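Last updated March 18, 2020
Reading time: 2 min

Closed the shop at noon. Hala took the last of the bread home and I carried the flour up to the flat, two trips. The bus from Surnlow was nearly empty when it went by.

Spent the afternoon on the choir accounts, which I have put off since October. We have 400 in the bank and owe 100 of it to Gilberto for the hall. The spring concert is off. I called Natalia and she had already guessed. She wants to keep the Fesum pieces for next year, and I said fine, but somebody else can do the photocopying.

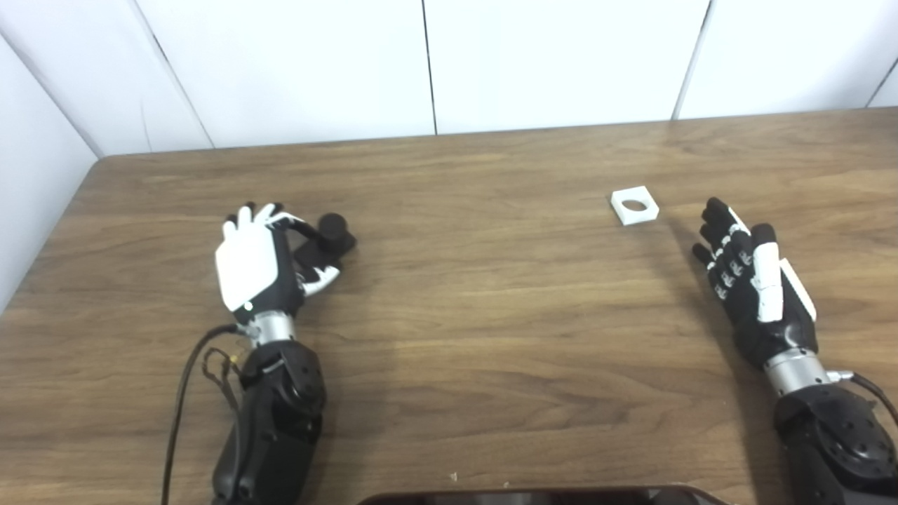 The table, white wall behind.

Arnaldo rang after supper. His mother is all right, a bit bored. He has started on the fence at last and is short of screws - I told him I have a jar of them somewhere in the shed. We talked for an hour, mostly about the price of timber. He thinks Watedcombe market will stay open. I don't.

Rain from 8 until I went up. Moved the seed trays off the sill and wrote labels for the tomatoes. The leeks look thin.

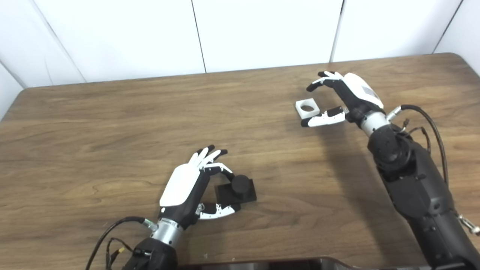
For tomorrow

Ring McKinnon about the oven. Find the screws. Write back to Hélder - his letter has been on the stairs for a week.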